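Visit to Mutiso, Nondalville

In November I visited the workshop of Mutiso together with Roxana Surdu. Their team records table tasks with two robot arms, and later a learning system studies the recordings. The count was at 118 when we came in.

The arm had its gripper at the corner of the steel tray, by the white sheet. A ladle and a blue lotion bottle lay farther back – they change the objects often. 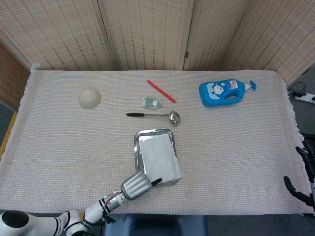

Coffee with the team

Marius Vlad told us that the goal is 443.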